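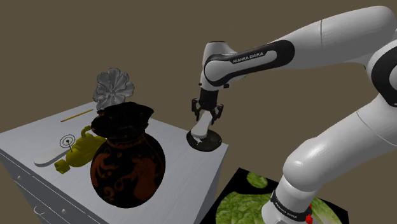

问：Pindari 网关升级之后，Sturis 里的库存同步任务一直卡在“等待中”，重启服务也没用，怎么处理？
答：先把队列里旧格式的锁清掉，再重新签发同步用的令牌，顺序不要反。只重启服务的话锁还在，任务会继续排队。具体命令和排查过程见后面的记录。

工单状态：处理中（已有临时方案）
优先级：高
组件：Pindari 网关 / Sturis 库存模块 / 定时任务
提交日期：2022年10月20日

现象

早上仓库那边反映网页上的库存数不动了。查了一下，最后一次成功同步是凌晨升级之前。升级之后所有任务都是“等待中”，没有报错，没有告警，监控面板全绿。

手动触发：能建任务，建完就排到队尾，不跑。
重启 sync-worker：没变化。
重启整台机：没变化。
换浏览器、清缓存：仓库同事试过了，跟这个没关系，不过还是记一笔。

队列长度 3,840，还在涨。平时最多也就几十条。

环境

两台应用服务器，一主一备，Jundeck 机房。
数据库单独一台，没动过。
Pindari 从旧版升到新版，按官方升级说明走的，没跳步骤（后来发现跳了，见下）。
Sturis 没升。
中间有一层 Mahlangu 的消息转发，去年一月装的，配置文件里没有注释，谁改过什么看不出来。

排查记录

第一轮。看 worker 日志。日志级别是 warn，什么都没有。改成 debug，重启，马上刷屏。反复出现这一句：

lock present, owner unknown, skip

每条任务都是 skip。也就是说 worker 是活的，一直在捞任务，捞到了发现有锁，放回去。所以进程监控看不出问题，CPU 也不高。

第二轮。怀疑数据库连接数打满。查了，上限 100，当时用了 20。不是这个问题。顺手看了慢查询，有几条报表的，老问题，另开单。

第三轮。怀疑网络。从主机往 Mahlangu 转发层 telnet，通。端口 433 不通，愣了半天，看了眼配置，写的确实是 433，不是 443。翻备份，升级前的配置也是 433。那之前是怎么通的？再看，旧版 Pindari 这一项根本不读，走的默认值。新版开始读了。所以这个错一直都在，只是没生效过。

改成 443，重载。连接正常了。任务还是卡着。

第四轮。回头看锁。锁表里的记录，owner 字段是旧格式，一串纯数字。新版认的是“主机名加进程号”。认不出来就当作别人的锁，不敢动，也不会过期。升级说明里有一步是“停止 worker 后等待队列清空再升级”，我们是停了 worker，没等清空。这步算漏了。

测试环境上复现了：造几条旧格式锁，升级，一样的现像。清掉锁，任务开始跑，跑了几条之后报 401。

第五轮。401 是令牌。旧令牌签名算法新版不认。重新签一个就好。注意，如果先签令牌再清锁，worker 会拿着缓存里的旧令牌跑，照样 401，还得再重启一次。测试环境上两种顺序都试了。

临时处理步骤

1. 主备两台都停 sync-worker。只停主机不行，备机会接着捞。
2. 备份锁表。一定要备份。
3. 删掉 owner 为纯数字的记录，其他的别动。报表模块也用这张表。
4. 检查转发层端口，应为 443。两台都要看，配置不会自动同步。
5. 管理后台重新签发同步令牌，写入两台的密钥文件，文件权限保持原样。
6. 先启主机的 worker，看日志。出现 lock acquired 就对了。
7. 队列明显下降后再启备机。

不要点后台那个“清空队列”按钮。那是删任务，不是删锁。删了之后升级后的出入库记录要人工补。

执行情况

生产上按上面步骤走了一遍。第 3 步删完，第 6 步主机起来之后没反应，又慌了一下，原来是密钥文件末尾多了个换行，新版不自动去掉。删掉换行，重启，开始跑。

队列清完用了大约一顿午饭的时间。期间网页上的库存数会来回跳，是补数据的正常情况，已通知仓库先按纸质单出货，等跑完再对。

跑完后抽查了几个货位，数对得上。有一个品类差一箱，仓库说是他们自己漏扫，跟同步没关系，不在本单处理。

追加回复

问：备机的 worker 启动后，日志里还有零星的 skip，要管吗？
答：看 owner。如果是主机的主机名，就是正常的，两台在抢同一条。如果还是纯数字，说明第 3 步没删干净，停掉两台再删一遍。

问：能不能直接回退到旧版？
答：不建议。锁表结构升级时加了字段，旧版启动会报字段数不匹配。要回退得连数据库一起恢复，升级后的数据就没了。

问：分店那套也要升，一样的步骤？
答：分店没有 Mahlangu 那一层，第 4 步跳过。其他一样。升之前先等队列归零，等到归零就不用清锁了，令牌还是要重签。

问：仓库的扫码枪要不要重新登陆？
答：不用。扫码枪走的是另一个接口。

问：为什么没有告警？
答：告警只看进程在不在和有没有 error。skip 是 info 级别。已加一条规则，队列超过 100 并且一直不降就发通知，先发到值班群，跑一阵看会不会误报。

遗留

- 转发层配置补注释，433 那一行的来历写清楚。
- 升级检查单加一项：队列归零再停服务。
- 密钥文件末尾换行的问题，已提给 Pindari 支持，等回复。
- 报表慢查询，另单。
- debug 日志记得改回 warn，磁盘撑不了几天。主机已改，备机还没有。

本单先不关，观察到下次月结。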